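Headphone Packing and Returns Assistant (part-time)

Grollis, Unit 4, Thakur Yard
Reports to: Seema Pathak, returns bench lead

Grollis inspects and repacks over-ear headphones for two retailers. The bench handles nearly 2,000 pairs a month, rising from September. One assistant is required for the afternoon shift, 13:00 to 17:30.

Duties
Receive returned pairs and log the serial number in Stukex.
Check headband, ear cups and hinges for cracks, play and worn padding.
Clean, fold where the model allows, bag and box.
Set aside any pair that fails, with a completed fault slip.

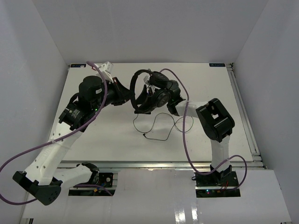

Black over-ear pair held sideways above a white tabletop.

Requirements
Steady hands and good close eyesight, with glasses if worn. Able to stand for two hours at a time. Basic spreadsheet use. Previous packing work is useful but training is given over the first eight shifts. Stock boxes are light; full cartons are moved by trolley.

Pay is hourly, monthly in arrears. Gloves and overalls are supplied. Parking is limited.

To apply, send a CV and one work reference to Harish Vashisht at the Grollis office, quoting reference 353. Shortlisted applicants will be asked to complete a 20-minute bench test.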